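Plaltus (robot)

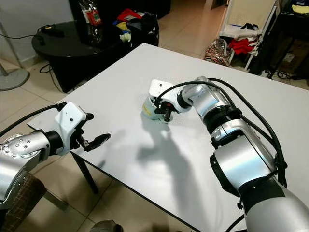
Plaltus is a two-armed tabletop manipulation robot of the kind assembled by individuals and small groups from purchased arms, purchased or printed end effectors, and a locally built base. The design was first laid out in the Massawe shared workshop and was later reproduced in private homes. It is meant for light work on a flat surface, such as picking up, turning, and setting down household objects. The build notes are maintained under the same name as the robot and were last revised on Sunday, October 26, 2025.

Name and scope

The name refers to the complete arrangement of base, arms, grippers, cameras, and control software. It does not refer to any single part. Builders who use only the base plate with other arms usually call the result a Plaltus base, and the build notes treat it separately.

The notes assume a builder who can drill steel, crimp connectors, and edit a configuration file. They do not cover machining, and they give no instructions for building an arm from raw stock.

Background

The project began as an attempt to place two arms on a single base that could be brought up to an ordinary table. Earlier work at Massawe had used one arm clamped to a workbench. One arm could lift a jar but could not hold the jar and remove its lid, and clamping the arm to the bench left the bench unusable for other members.

The first base was made of construction lumber and was abandoned after the shoulder joints were found to twist it when both arms reached forward together. The second used a steel plate on a welded frame. All later versions keep the plate and differ mainly in how the frame is weighted.

Layout

The two arms are mounted at the same height, one on each side of a central column. Each can reach the middle of the table, and the two working areas overlap there. Most tasks that need both hands are carried out in this shared area. Tasks that need one hand are assigned to whichever arm is closer, unless the operator has set a preference.

Mounting the arms at the sides leaves the area directly in front of the column clear for the head camera. In the first version the arms were mounted close together on the front face, and the upper links blocked the view of the near edge of the table whenever the elbows were raised.

The base stands on the floor and is not attached to the table. This allows the table to be replaced or moved, but it also means that the position of the tabletop is not fixed relative to the arms. The software measures the height of the table at startup by lowering one closed gripper slowly until contact is detected. The operator is expected to repeat the measurement after anyone has leaned on or shifted the table.

Arms

The notes do not require a particular arm. They require a jointed arm with a round tool flange, position feedback at every joint, and a brake or other means of holding position when power is lost. Both arms should be of the same model. Builders have used mismatched pairs, but each arm then needs its own motion limits and the shared area becomes harder to define.

Joint limits are set in software well inside the mechanical stops. The elbow is normally kept high during reaching motions so that the forearm comes down toward the table at a steep angle. A low elbow gives a longer reach but brings the forearm close to objects standing near the edge.

Grippers

Each arm carries a parallel or pivoting gripper with two fingers. The gripper body is fastened to the flange through a short collar, which can be removed without disturbing the wiring of the arm itself. Finger pads are treated as wearing parts. Soft pads hold smooth cups and bottles better than hard ones but pick up dust and need to be wiped before each session.

Closing force is limited in the controller. The default is set low enough that a thin plastic cup keeps its shape, and it is raised only for tasks that call for it. The fingers stop when either the requested width or the force limit is reached. The width at which they stop is recorded and is used as a simple check: if the fingers close fully, the object has been missed or dropped.

Collars sold under the Britumwood name were used in early builds. They were replaced by a thicker part after play was noticed at the joint between collar and flange. The older collars are still listed in the notes for single-arm use with light objects.

Cabling

Cable routing accounts for a large share of the faults reported by builders. Power and data for each gripper run along the outside of the arm, held at intervals by straps. Enough slack must be left at every joint for the full range of rotation. Too little slack pulls connectors loose at the wrist, and too much allows a loop to catch on the table edge or on the other arm.

The recommended procedure is to strap the cable with the arm fully extended, move each joint by hand through its range with power off, and adjust the straps before any powered motion. The notes advise against spiral wrap on the upper arm – it stiffens the bundle and moves the strain to the last strap before the wrist.

Connectors at the gripper should be of a locking type. Several early faults that appeared to be software errors were traced to a data plug backing out slightly under vibration.

Cameras

A head camera looks down at the table from the top of the column. It gives the operator an overall view and supplies the software with the positions of objects. Some builders add a small camera at each wrist for close work. Wrist cameras help during the last part of a reach, when the gripper can hide the object from the head camera, but each one adds a cable to the bundle.

A plain, matte tabletop is preferred. Glossy surfaces produce reflections that the object detector may report as separate items. Shadows from the arms cause a milder form of the same problem and can be reduced by adding a second lamp on the opposite side. Fixed exposure is used during recording. With automatic exposure, an arm passing close to the lens changes the brightness of the whole picture.

Control

Each arm has its own controller. Both are connected to one computer, which runs the planner, the camera software, and the operator interface. The planner, called Plekby, was written for the project and can be used without the rest of it. Plekby checks each proposed motion against a simple model of the table, the column, and the other arm, and refuses any motion that would bring two modeled surfaces closer than a set margin.

The robot can be run in 3 modes. In guided mode, the operator moves each arm through a handheld controller. In playback mode, a recorded motion is repeated exactly, with no correction for objects that have moved. In assisted mode, the operator selects an object and a target position, and the planner produces the motion.

Guided mode is used for most new tasks. A builder usually records the same task many times with the object in different positions before attempting it in assisted mode. The notes suggest that a collection of around 700 recordings is enough to show whether a chosen grasp is reliable on a given object, although builders working with simple shapes commonly stop sooner.

Test objects

Cups, small boxes, and folded cloths are the usual first objects. An upright cup can be gripped across its body, and an error in height matters little. It becomes a harder object when it must be tilted, since the contact between the pads and a curved wall is narrow and the cup may rotate between the fingers. Builders are told to practice tilting with empty cups.

Clear objects are left until later. The head camera often fails to find their edges, and the operator must place the gripper by eye.

Installation at home

A home installation needs a level floor, a table that does not rock, and a clear area behind the base for the operator. Tile and concrete floors are suitable. On carpet, the base settles unevenly during the first hours of use and must be leveled again. Rubber feet are recommended on hard floors to prevent the base from creeping during fast motions.

The working area does not have to be a separate room. The notes do require that everything within reach of either arm be either part of the task or entered in the planner's model. Items outside that reach are ignored by the software.

Power for the arms should come from a circuit that is not shared with a heater or a large motor. The emergency stop is wired to cut power to both arms together. It must be reachable from the place where the operator stands, and it is tested at the start of each session by pressing it while both arms are holding still.

Known problems

The revised notes list 11 open problems. The most frequently reported is drift in the wrist camera mounts, which must be calibrated again after a gripper is removed. Another concerns startup: if one controller becomes ready well before the other, Plekby may load the model of the first arm twice and refuse all motion in the shared area. Restarting the planner clears the fault.

Noise is a lesser complaint. The joint brakes release with a sharp click, and the steel plate carries the sound into the frame. Felt between plate and frame reduces it but also lowers the stiffness of the mounting, and the notes leave the choice to the builder.

Variants

A narrower version of the base was drawn up in March for use in small apartments. It brings the arms closer to the column and gives up part of the reach at each side of the table. The ballast is moved lower to make up for the smaller footprint. Parts for the two bases are not interchangeable apart from the column and the camera bracket.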